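3. Small-Item Tidying as a Test of Household Readiness

3.1 Motivation

Public discussion of household automation tends to center on large, visible chores such as vacuuming, dish loading and laundry. The first of these is now handled well by commercial products in homes with open floors. Much of the remaining work in a home is of a different kind. It consists of picking up small things of no fixed shape, deciding where each one belongs, and putting it there without damage. Caregivers interviewed during the first phase of the Nenesetti project ranked this work above floor cleaning when asked which chore took up the most attention, although each single episode was short.

The present section examines whether two-finger grippers can do this work at a level that a household would accept. The task chosen is the sorting of personal items kept in an open cardboard box: cosmetics cases, jars, tins, small toys and figurines. The task is modest in scale and requires no force to speak of. It does, however, combine several conditions that have been treated separately in earlier work, namely close spacing, mixed materials, and walls that limit the angle of approach.

3.2 Task and Materials

Items were selected to differ in how they respond to a parallel squeeze. Flat, hard-sided cases offer two opposing faces and can be held near an edge with little risk of turning. Round jars and lids offer no such faces and tend to roll between the pads when the contact points are off center. Plush items deform, and the width of the closed gripper says little about whether the item is held. Both hands may be used at once, which permits two items to be lifted in a single pass but also places both tools within the same small space.

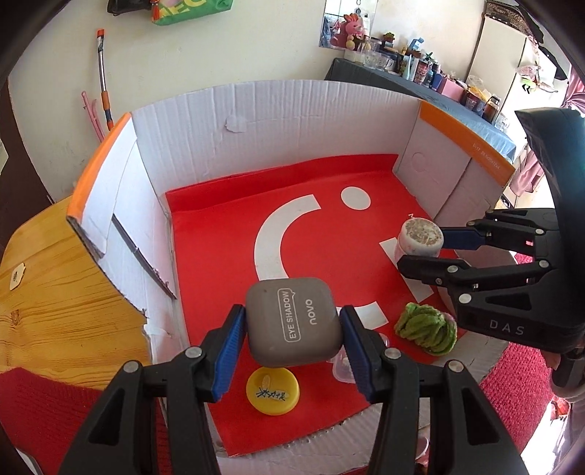 Figure 4. Two grippers in use at the box: an eye shadow case between the ribbed pads of one, and a small jar-like object held at a tilt by the other.

The demonstration set comprises 2,379 episodes recorded with hand-held grippers. Of these, 200 were set aside for evaluation and were not used in training. Episodes were accepted if every item named in the instruction was placed in the stated area and no other item left the box. Items that shifted inside the box were not counted as errors, as the people consulted in July considered this to be of no importance.

The policy supplied by Howells was trained without changes to its structure. A second policy, Fletitero, was trained on the same episodes with an added term that penalizes contact with the box walls. Both were run on the Porkance two-arm bench, which carries fingertips of the same type as those used in the demonstrations.

3.3 Observations

Flat cases presented little difficulty for either policy. Failures with these items were almost all failures of approach - the fingers came down with one pad on top of the case and one beside it - and were usually corrected on the next attempt. A person performing the same task makes this error as well, but notices it sooner.

Round items were the main source of lost time. Both policies could close on a jar standing upright. Neither dealt reliably with a lid or tin lying flat, where the rim offers only a thin edge above the floor of the box. In the demonstrations, operators often solved this by sliding the lid to a wall and tipping it up. Fletitero did not learn this motion, and the wall penalty is the likely cause. The Howells policy produced it in 17 evaluation episodes and completed the placement in five of them.

Crowding had a stronger effect than item type. With figurines, a plush toy and several containers sharing the floor of the box, the free space beside a given item is often narrower than an open finger. The choice of which item to remove first then matters more than the quality of any single grasp. Svenja Mühlbauer, who reviewed the evaluation recordings, noted that operators began with the item that freed the most room, even when the instruction listed it last. The policies followed the order of the instruction.
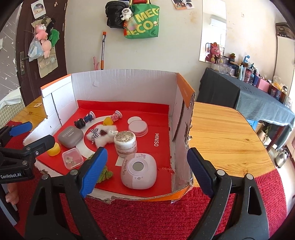

3.4 Implications for Household Use

The results support a limited claim. Under steady lighting and with a known container, present systems can remove and place the easier half of a mixed set of personal items at a pace that would be tolerable if no one were waiting. They cannot yet be left to finish the task alone. The items that remain at the end are those a resident would least wish to handle roughly, such as small figurines with narrow bases.

We therefore advise against reporting a single success rate for tidying tasks. A rate computed per item rewards a system for clearing the simple objects and stopping, while a rate computed per box hides real progress. Reporting both, together with the number of times a person had to step in, would give care providers and other buyers a fairer basis for judgment. Section 4 applies this form of reporting to a shop-floor task in which small parts are returned to open bins.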